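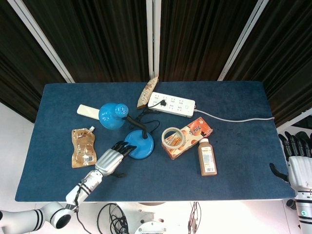 Gerness Center Opens Desk Lighting Loan Program for Home Study

The Gerness Center for Adult Learning has opened a loan program that provides desk lamps and power strips to enrolled students who study at home. The program began in November and is available to students in all evening and weekend courses.

Under the program, a student may borrow one gooseneck desk lamp and one power strip for a period of 16 weeks, which matches the length of a standard course. Loans may be renewed once at the service desk on the ground floor. No deposit is required, and the items are issued on presentation of a current student card.

The center has purchased 200 lamps for the first year. Funding of $3,000 was provided by the Fallimar Education Trust, and the remaining cost was met from the center's equipment budget.

The decision to start the program followed a survey of students in the spring term. Many of those who replied said that they worked at a kitchen or dining table after other members of the household had gone to bed, and that the ceiling light was either too dim for reading or too bright for the rest of the home. A shortage of wall outlets near the table was the second most common complaint.

Lamps with a flexible neck were selected so that the shade can be turned down toward a book or keyboard and away from the rest of the room. A weighted base was also specified, as many home work surfaces have no edge suitable for a clamp.

Students are asked to observe the following conditions of loan:

Place the lamp on a flat surface and keep drinks away from the power strip.
Do not connect heaters, kettles or a second power strip to the strip supplied.
Do not cover the shade or leave paper resting against it while the lamp is on.
Return both items with their cords secured. Masking tape should not be used on the cords, as it leaves a residue.

Items found to be damaged should be unplugged and returned to the service desk. They will be replaced without charge where the damage is the result of normal use.

A study table has been set up in the Hartono Reading Room, where students may try a lamp before borrowing. The reading room opens at 9 a.m. and seats 25. Food may not be eaten there during quiet hours, although bottled drinks with a cap are permitted.

The Prurkari branch will offer the same loans from the start of the next term. Until then, students enrolled at that branch may collect a lamp and power strip from Gerness, and may return them at either location.

Applications are accepted at the service desk during opening hours. Students who are unable to come in person may send another adult with a signed note and a copy of the student card.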